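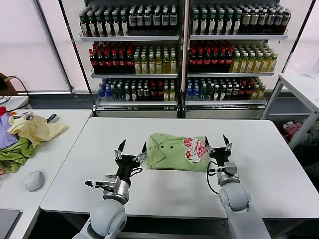 *Werbridge Ramblers Club: members' blog*

11 May 2022

I walked with the club again this weekend and spent most of it being told about step counts. Somebody's watch buzzed at the Gill footbridge, three other watches buzzed a minute later, and for the next mile the talk was all rings and streaks. So I'm going to grumble about it here, where people can scroll past.

I'll say first that I own one of these things. Mine is a Mudier band, bought in January when the price dropped, and I've worn it most days. I wanted to like it. The box promised I would "understand my body," which is a lot to ask of a strip of rubber with a green light on the back.

What I understand so far is that it counts washing up. I did a sink of dishes after Sunday lunch and it gave me credit for a decent walk down the lane. Then I pushed a shopping cart around the store for half an hour with both hands on the bar, and as far as the band was concerned I had been asleep. If it can't tell those two apart, I don't see why I should believe it on the subject of my sleep, and it has plenty to say about my sleep.

So I tried a test. I walked the old rail path, counting in my head, and stopped at 1000. I lost my place once and had to go back and start over, so I'm fairly sure of the number. The band and I did not agree. I did it again the next morning, another 1000, same shoes, same path, and we disagreed by a different amount in the other direction. Two tries isn't science, I know. But I would like to hear what the company did that was so much better, and the leaflet doesn't say.

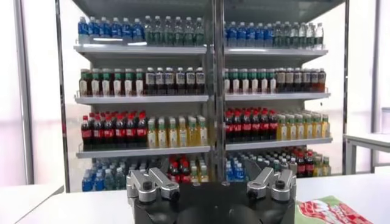

The club now has a shared leaderboard, through the Donetti app, and I was talked into joining. My total on the first day was 3768. I got a little picture of a snail for that. It was a wet day and I had stayed in to clear the gutters, on a ladder, in the rain, and I was more tired that night than after any of our walks this spring. Ladders don't score.

People tell me the number isn't the point and the band is there to get you moving. Maybe. Some of our members say they've walked more since they got one, and I have no reason to doubt them. But they also told me they walk more because the evenings are lighter, and because the Gill path has finally been drained. I'd want to see them in November before handing the prize to a wristband.

My other complaint is what it does to a walk. We used to stop at the top gate above Werbridge for as long as anyone felt like it. On Saturday we stopped and two people marched in circles around the rest of us so their hour wouldn't go to waste. I had a sandwich in my hand and it made me dizzy to look at them.

And I'd like to know where all of it goes. The Donetti terms run to more pages than I was willing to read, and I gave up at a paragraph on "selected partners." Selected by whom? I wrote and asked. So far I've had an automatic reply and an offer on a new strap.

I'm leaving the band in the drawer for the next club walk. If anyone needs to know how far we went, I'll have the paper map, and we can measure it with a bit of string.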